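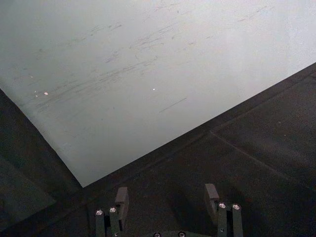 The second life of the whiteboard

14 November 2025

Give a family one blank surface in the kitchen and within a week it will be running the house. I've had mine for five years now, and I would give up the toaster first. Shopping, bin days, who owes whom a fiver, a running argument about whether a tomato counts as one of your vegetables: all of it goes up in green pen, and most of it gets wiped off with a sleeve.

The home whiteboard is having a lovely moment. Plenty of people who bought one for a spell of working at the dining table have found that it stayed up long after the laptop went back to the office, and they've started using it for much better things. I asked readers in March to tell me what was on theirs, and 101 of you wrote back (thank you, I read every one, some of them twice). There were chess problems, knitting charts, a full seating plan for a wedding, and one heroic attempt to list every bird seen from a bathroom window.

What I love about all this is how forgiving it is. A notebook makes you want to be neat. A phone swallows your list and then shows you something else. On a board you can be wrong in letters four inches high, rub it out with your thumb and have another go, and everybody passing with a cup of tea can join in. Several of you said your teenagers answer questions on the board that they would never answer out loud. Ours draws a small cross face next to anything involving the dishwasher, and I treasure it.

Choosing one

Painted steel is the usual cheap choice and does perfectly well for a year or two of light use. Enamel costs more and shrugs off nearly everything. Glass is the handsome one, wipes clean like a window and weighs a ton, so check what your wall is made of before you fall for it. Then there are plain melamine sheets, which are light and easy to cut down, and brilliant for the back of a cupboard door, although they do mark sooner than the others.

I tried a few new ones at the Jaltska home fair this autumn. The Wuvik slim board was my favourite for a small kitchen, with a shallow tray that holds two pens and no more, so the dried-up ones have nowhere to hide. Safavi had a big one in two halves, joined with a hinge so it folds flat behind a sofa. I wanted it badly. I do not have the sofa for it.

Size is where people go wrong. Cut a piece of newspaper to the shape you're thinking of, tape it up and live with it for a few days. Nearly everyone who did this told me they ended up going larger.

Getting the ghosts out

Every board ends up with ghosts sooner or later, those pale grey shadows of last month's lists. Dry wiping spreads the dust about and makes them worse. Use a soft cloth, barely damp, with a drop of washing-up liquid, then a clean damp cloth, then a dry one. For old ink that has set hard, draw over it with a fresh dry-wipe pen and rub it off straight away. The new ink loosens the old, and it is one of the most satisfying jobs in the house!

Keep scouring pads well away. Once the shine has gone the ink sinks into the rough patches, and no amount of scrubbing will bring it back. A scratch is less of a worry than people think, though you will probably see a thin line of colour sitting in it for ever after.

Pens matter more than boards, if you ask me. Store them lying flat, caps on tight, and throw the tired ones away the moment they squeak. I'm very fond of the Prestance chisel tips, especially the purple, which somehow makes even "descale kettle" look like an invitation.

And leave a corner free. Ours is bottom left, and it has no rules at all. At the moment it holds half a limerick about a goose, and we are still stuck on the fourth line.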